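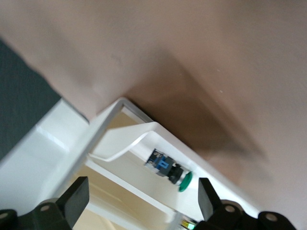
Jamalura Hall Gets Its Little Fixes

April 2025

The back rooms at Jamalura Hall are getting some much-needed love this spring, and we couldn't be happier! Mercedes Llanos and her crew are working through the small jobs that always get put off (switches, shelf brackets, sticky doors, the lot), starting on the Usuga Street side and moving toward the kitchen. The hall stays open the whole time, though the side entrance closes at 8 each evening. If something in your room needs fixing, leave a note for Mercedes at the front desk.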